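Unit 6: Reading a meta-analysis of a surgical treatment

Course handout, Evidence in Orthopaedics, Dimora teaching block

Read this unit before the August session. It assumes the material on study design from Unit 4, in particular the difference between a randomised trial and a case series. The worked material is the Meturel review set, a set of short papers on the repair of hip fractures in older adults, prepared for this course.

6.1 The question

A review question has four parts: the patients, the treatment, the comparison and the outcome. In surgery the comparison is often the weak part. Many papers report one group only, measured before and after the operation. A change in such a group cannot be assigned to the operation alone. Bone heals with time, pain settles, and patients who enter a study when their pain is at its worst will on average report less pain later.

Write the four parts down before opening any paper. If the outcome is pain, state the scale and the time point. Pain at 6 weeks and pain at one year are separate outcomes and are not to be pooled.

6.2 Search and selection

The search should be reported in enough detail for another reader to repeat it. Check for the databases used, the search terms, any language limits and the closing month. Two readers should apply the selection rules separately, and the paper should say how disagreements were settled.

Papers from the same hospital may report overlapping patients. In the Meturel set, the two papers from the Sillari clinic share part of their recruitment period. Only the later and larger one is kept for the pain outcome. The earlier one is kept for blood loss, which the later one does not report.

6.3 Fixed and random effects

A fixed effect model assumes that all studies estimate one true value and differ only by chance. A random effects model assumes that the true value itself varies from study to study, and estimates the mean of those values. With surgical data the second assumption is usually the safer one, as technique, implant and aftercare differ between centres.

Under random effects the weights are more even. A study of 50 patients counts for relatively more against a study of 1000 than it would under a fixed effect model. If the small studies are also the poorer ones, the pooled result moves towards them. Run both models and compare. A large gap between the two results should be reported and examined.

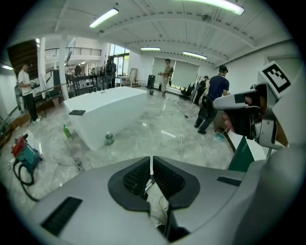
6.4 Heterogeneity

Three quantities are commonly given. Q tests whether the spread between studies is greater than chance would produce, and has little power when studies are few. I-squared gives the share of the total variation that is due to real differences between studies. Tau-squared gives the size of those differences, in the squared units of the outcome.

I-squared is not a measure of clinical importance. Very large studies can give a high value when their results differ by an amount no patient would notice.

6.5 Meta-regression

Meta-regression relates the effect in each study to a feature of the study, such as mean age or delay to surgery. The unit of analysis is the study. A slope on mean age does not show that older patients within a study did better or worse. With few studies, fit one feature at a time and name it in the protocol.

6.6 Safety outcomes

Rare events need separate handling. Studies with no events in either arm give no information on a ratio, and adding a constant to empty cells can distort the result. Note also whether complications were looked for or only recorded when reported. Lo, the second data file in the set, gives both types of count in separate columns. Do not add them together.

Exercise

Using the pain data, fit both models and record the pooled difference, its interval and tau-squared. Remove the largest study and repeat. Bring both sets of results to the session, with a short note on which model you would report.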